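Small plates, late nights: a talk with the cook at Lennox

January 11, 2024

Got about forty minutes with the cook at Lennox, in between the fish delivery and the first staff meal. She asked me to leave her name out. Fine. "People come for the soup, they don't need to know who made it."

She started in September, after three years at Illier across the river. Bigger kitchen, bigger menu, too big. "We had 379 covers on a holiday weekend once. I don't remember one single plate." Lennox seats a lot fewer. She likes that. Hates the stove.

The menu is short and changes when she gets bored. Right now it's barley soup, smoked trout, a cabbage thing with brown butter that I'd go back for tomorow. The cabbage came from her aunt in Stukau, who cooked it on a wood range and burned it on purpose. "Dark on the outside, almost too dark. I send it out and some tables send it right back. Then I explain it and they eat it."

Does that bother her? "A little. Less than it used to."

We talked money. Butter is up, trout is way up. The rent on the building is going up too, and she said the owners had looked at a place in Jandance and backed out when they saw the kitchen. No hood, no drain in the floor. "You'd spend a year's profit before you boiled an egg."

So they're staying put, and she's cutting the lunch service instead. Dinner only, starting next month. The regulars are not happy. One of them left a note under his his plate. She kept it, it's taped up by the walk-in.

What does she eat at home? Long pause. "Toast. Eggs. My kid likes noodles so, noodles." She doesn't read reviews. Doesn't follow other cooks online. Does read old church cookbooks, has a shelf of them, mostly for the pickles.

Then the trout guy was back at the door with the wrong invoice and she had to go deal with it.

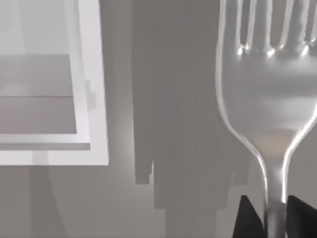
She came back for five minutes, invoice in hand, and we got onto bread. They buy it in for now. She wants to bake it herself by fall, a dark rye with caraway, if she can get an oven that holds its heat. "Ask me again when I've slept."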